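Sep 9, 2020

# Leave the flour in the bag

Quick one before work. I've had this argument in my head since July and I want it out of there.

I don't think people should be moving their dry goods into matching containers. Flour, rice, pasta, cereal, all of it. I think it's a hobby that got sold to us as housekeeping, and I say that as someone who spent $210 on it.

Two hundred and ten dollars. On Tredena canisters, the square ones with the bamboo lids and the little chalk labels. I bought them at Tipoki, the one out past the car wash in Triltmont, on a Saturday when I should have been buying groceries. Came home with 9 large, a bunch of small, and no milk.

The afternoon was great, I won't lie about it. Pouring lentils is very satisfying. I put on the radio, lined everything up, took a photo, sent it to my sister. She wrote back "whose house is that." Best text I got all summer.

Then we had to cook.

## What's wrong with it

First thing, the instructions. Every bag has them on it! How much water, how long, what heat. I threw out the bags. So for two months I've been looking up how to cook rice on my phone with wet hands. I've been cooking rice for twenty years and apparently was reading the bag the whole time. Same for the pancake mix, where I guessed, and the couscous, where I guessed worse.

Second, the dates. You're supposed to write the date on the bottom of the canister. I did it for the first batch. Did you know chalk marker comes off in the wash? So now there's a canister of oats with a ghost of a number on the bottom, could be a 3, could be an 8. They smell ok. We're eating them.

Third and this is the one that gets me – nothing fits. Flour comes in five pound bags. The big Tredena holds maybe four and a bit. So you fill it up, and then you have a bag with a sad cup and a half left in the bottom, and where does that go? Behind the canister. With a clip on it. Multiply that by every single thing you buy. I now own a pretty pantry in front and a second, uglier pantry in back. I've doubled the pantry.

And you can't top up, not really, becuase then the old stuff sits at the bottom forever. You're meant to empty, wash, dry completely, refill, put the old on top. Every time. For beans.

## The case for it, fairly

Aroha Hinds, two doors down, has done hers for years and thinks I'm being a baby. Her points, as best I remember them from over the fence:

- Moths. She had pantry moths once and lost everything, and a tight lid stops them moving from one thing to the next.
- You can see when you're low.
- Her kids will actualy eat cereal they can see.

Moths, yes. Fine. I give her moths. If you've had them you get to do whatever you want for the rest of your life, and I'd keep flour in a lidded tub if I lived somewhere damp too. But that's a tub. A big cheap one with the whole bag sitting inside it, top rolled down, instructions still on. That does the job for a couple of dollars and you skip the pouring.

Seeing when you're low, I don't buy. I can pick up a bag. It's light, I'm low.

The cereal thing I can't speak to. Mine eat it out of the box standing up.

## Who it's for

Somebody posted a pantry tour I liked back in the spring, and it had 2,901 comments last time I looked. I read way too many. People asking where the shelves were from, where the labels were from, what font. I didn't see one person ask what she was making for dinner. Maybe I missed it, I was scrolling pretty fast.

That's my real gripe. A pantry is a thing you take food out of. It should be judged at 5:40 on a weekday by a tired person with one hand free. Can you find the noodles. Can you find them without moving the nice thing in front of the noodles. If yes, good pantry, even if it looks like the back of a gas station.

And the money bugs me. $210 is a lot of actual food. It would have filled those shelves, in bags, with something left over for the good olive oil. I think about the olive oil a lot.

There's also the guilt, which is new. I never felt bad about a bag with a clip on it. Now when I'm in a rush and shove a bag in next to the canisters it looks like a failure, it looks like *I've let it go*. I paid for that feeling. It came with the lids.

## What I'm doing instead

Not much. Keeping 2 of the canisters, sugar and coffee, the things we open every day and that come with no instructions anybody needs. The rest are going to whoever wants them. Everything else stays in whatever it came in, rolled down, with a clip, standing up in shallow boxes so I can flip through like files. One box for baking, one for noodles and grains, one for stuff I bought once for a recipe and am scared of.

New thing goes in the back, old thing comes to the front. Dates are on the package. Done. It takes as long as putting away groceries takes, which I was doing anyway.

It's not pretty. My sister has not asked whose house it is. 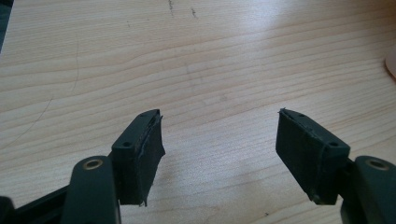
## If you want the canisters

Seven large Tredena, bamboo lids, one lid a bit warped from the dishwasher (my fault, it says hand wash, on the packaging, which I threw out). Free. Porch pickup on Drornen Street in Triltmont, leave a comment first so I know to put them out. Bring your own bag.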